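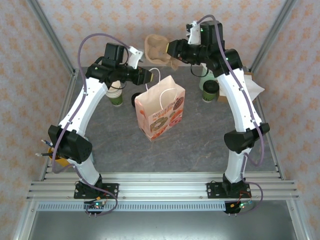
Rasa Vanags
December 19, 2025

Spent most of this week moving my work laptop off its old file manager and onto Pluranow. A few people asked how it went so I'll put the notes in one thread.

Background: I do bookkeeping for small trades businesses. I have one Windows 11 laptop, one external drive and a lot of PDFs. I am not a developer. I want two panes, tabs, a decent rename tool and a search that finds things.

The old program was Bovstead. I'd used it for 7 years. It still opens, but the last update was in August and the right-click menu has been slow ever since. Four or five seconds every time, on every file.

I tried the obvious things first. Cleared the thumbnail cache, turned off the cloud sync overlay, reinstalled. The overlay made a small difference. Reinstalling did nothing except wipe out my toolbar.

I looked at two replacements, Clorcombe and Pluranow. Both have a trial. Clorcombe's lasts two weeks, Pluranow's doesn't expire but shows a reminder when you close it.

Clorcombe is the faster of the two on my machine. Folders with a couple of thousand scans open straight away. The reason I didn't keep it is the rename tool, which only does find and replace. No numbering, no date from file properties.

It also puts its settings in the registry and there's no export. If you only ever use one computer you won't care. I rebuild mine every couple of years and I do care.

Pluranow keeps everything in one settings file. You can copy it to a USB stick and be back to normal on another machine in a minute. I tested this on my partner's laptop and the colours, tabs and favourites all came across.

What didn't come across: column widths. They reset to the default on the second machine. Minor, but if you've spent time on them, write them down.

Importing from Bovstead: there's a menu item for it under Tools. It picked up my favourites and folder colours. It did not pick up saved searches. I had to make those again by hand.

The rename tool is the best part. I had 362 receipts from one client, all named scan001, scan002 and so on. I set up a rule for client code, then the file's modified date, then a counter. Preview first, then apply. Done before the kettle boiled.

Do use the preview. My first rule had the day and month the wrong way round and I would have had to undo the lot. Undo does exist, but it only goes back one batch and it's gone when you close the program.

Search is good by name and poor by content. It reads inside text files and Word documents. It doesn't read inside PDFs unless you install an extra filter, and the link to the filter in the help file is dead. I found it through the forum.

The filter is a separate installer. Run it as administrator, restart, then rebuild the index from the Search tab. Mine took most of an evening with the laptop plugged in. I left it going and did the ironing.

Defaults I changed straight away:
- single click to open, turned off
- file extensions, turned on
- confirm before delete, turned on
- the start page with tips, turned off

It will offer to replace File Explorer completely. I said no. The Win+E shortcut still opens Explorer, and I've pinned Pluranow next to it on the taskbar. If something goes wrong at tax time I want the ordinary one there.

One real annoyance. If you unplug an external drive while a tab is open on it, the whole window hangs until you close that tab - and the close button takes ages to respond. Eject the drive properly and it's fine. I don't always eject the drive properly.

Reported that one to support on Monday. Got a reply the next day asking for a log file, sent it, haven't heard back. Fair enough this close to Christmas.

Cost: there's a one-off licence for home use and a dearer one for business. I bought the business one. It covers two computers and updates for a year, after which the version you have keeps working.

Someone asked about Wunderlich. I had a look at the website but it needs an account before you can even download the trial, so I stopped there. Happy to hear from anyone who uses it daily.

Someone else asked whether it's worth switching if you only use Explorer now. Probably not, if you're mostly saving and opening the odd document. Explorer has tabs these days. If you rename files in bulk or keep two folders side by side all day, try the free version for a week.

Uninstalled Bovstead this arvo. It left its folder behind in AppData with the old thumbnails in it. Safe to delete once the program's gone - I checked my favourites had imported before I did.

I'm back at work in the new year and will add to this if the PDF index holds up. If you know how to get the column widths to carry over, please reply under this one.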